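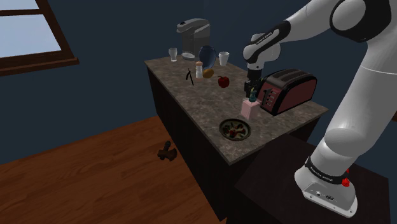
Ticket: Reinigungsroboter Truserard, Etage 2, dockt nicht mehr an
Status: gelöst, bleibt zur Beobachtung offen
Gemeldet von: Ilona Szalai
Bearbeitung: Csaba Somogyi
Standort: Hotel Tindall

Meldung
Der Truserard auf Etage 2 fährt seine Runde sauber zu Ende, bleibt dann aber kurz vor der Ladestation stehen und meldet E-60. Neustart am Gerät bringt nichts. Von Hand aufgesetzt lädt er normal. Die Einheit auf Etage 1 macht keine Probleme.

11.05.2026, Csaba
Danke, Ilona, so eine präzise Meldung wünsche ich mir jedes Mal! Habe mir gleich das Protokoll gezogen. E-60 heißt: Infrarotsignal der Station verloren. Der Roboter findet also den Flur, findet die Ecke, und auf den letzten Zentimetern ist er blind. Kontakte und Sensorfenster gereinigt, drei Anfahrten gestartet, dreimal E-60. Station mit Etage 1 getauscht: gleicher Fehler auf Etage 2, und die vermeintlich defekte Station läuft unten einwandfrei. Die Hardware der Station ist damit raus. Schön, das grenzt es richtig ein!

Nachtrag Csaba
Roboter ebenfalls getauscht. Jetzt bleibt das Gerät von unten oben stehen. Es liegt am Platz! Ilona, hat sich im Flur seit März etwas geändert?

Antwort Ilona
Ja, der große Spiegel neben dem Aufzug ist neu. Und die Station musste wegen der Steckdose ein Stück nach links.
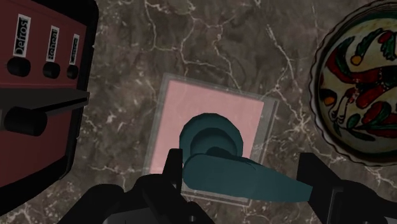 Csaba
Spiegel mit einem Laken abgehängt, nächste Anfahrt sitzt sofort. Laken weg, E-60. Laken wieder dran, sitzt. Was für ein herrlich eindeutiger Test! Der Spiegel wirft das Signal zurück und der Roboter sieht zwei Stationen. Frage an Riaan Nel bei Sosum: Gibt es dafür einen Parameter?

Riaan Nel, Sosum
Gibt es. Im Servicemenü unter »Andocken« den Suchradius von 600 auf 500 mm setzen und »Reflexionsfilter« einschalten. Wichtig – danach die Karte der Etage neu speichern, sonst nimmt er beim nächsten Start die alten Werte.

Csaba
Beides gesetzt, Karte gespeichert, Laken ab. 9 Anfahrten hintereinander, alle erfolgreich, auch aus der Richtung vom Aufzug her. Ich bin begeistert, der Filter ist wirklich gut gemacht! Station zusätzlich leicht vom Spiegel weggedreht.

Offen
– Jolán Simon prüft nach der Nachtrunde das Protokoll auf E-60
– Werte auf Etage 1 vorerst nicht ändern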